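Forum Haushalt & Technik > Strom und Kabel

Thema: Steckerleiste mit Universaldosen, behalten oder weg?

tegan_ikport schrieb:
Guten Abend zusammen. Ich räume gerade die Schublade mit den Kabeln auf und habe eine Steckerleiste, bei der ich nicht sicher bin. Ich habe sie von meinem früheren Mitbewohner bekommen, als er in die Heimat zurückgegangen ist. Auf der Leiste steht BULL. Sie hat drei Plätze und einen Schalter. In den Dosen passen verschiedene Stecker, auch der von meinem Reiskocher. Ich möchte sie gern auf dem Schreibtisch benutzen, für Lampe, Laptop und ein Ladegerät von Trisby.
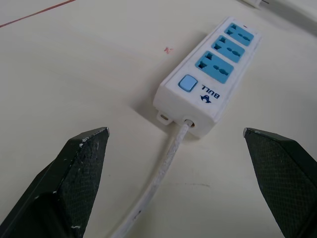

Ikport, 9/10/20

An den Kanten und in den Fugen ist sie etwas grau geworden, das möchte ich noch putzen. Meine Fragen: Mit welchem Mittel putzt man das weiße Plastik? Und kann man so eine Leiste an die Wand hängen? An der Seite vom Kabel ist eine kleine Lasche mit Loch.
Vielen Dank im Voraus, Teresa Egan

Prerkell_Fan schrieb:
Weg damit. Diese Universaldosen haben keinen richtigen Schutzkontakt für unsere Stecker. Kauf dir eine ordentliche Leiste, kostet 15 Euro.

dunne146 schrieb:
Das finde ich zu streng. Für ein Ladegerät mit flachem Stecker habe ich so eine seit 6 Jahren im Einsatz, ohne Problem. Einen Reiskocher würde ich allerdings auch nicht anschließen. Schau mal auf der Unterseite, ob dort eine Angabe zu Ampere und Watt steht.

Putzen: Stecker ziehen, Tuch mit wenig Spülmittel, gut auswringen. Für die Fugen ein Wattestäbchen. Nichts sprühen!

Prerkell_Fan schrieb:
"Ohne Problem" sagt jeder, bis etwas passiert. Ihr Laptop hat bestimmt ein Netzteil mit Schutzkontakt.

tegan_ikport schrieb:
Danke für beide Antworten. Ja, das Netzteil hat den dicken runden Stecker. Er geht hinein, aber er sitzt ein bisschen locker. Die Angaben auf der Unterseite kann ich leider nicht mehr gut lesen.

dunne146 schrieb:
Locker und nicht lesbar, dann gebe ich meinem Vorredner doch recht. Und an einer einzigen Lasche würde ich sie sowieso nicht aufhängen, das Kabel zieht dann immer.

tegan_ikport schrieb:
Gut, dann bringe ich sie zum Wertstoffhof und bestelle eine neue für den Schreibtisch. Kennt jemand eine mit Schalter, wo die Dosen schräg stehen? Mein Netzteil deckt sonst immer den Platz daneben zu.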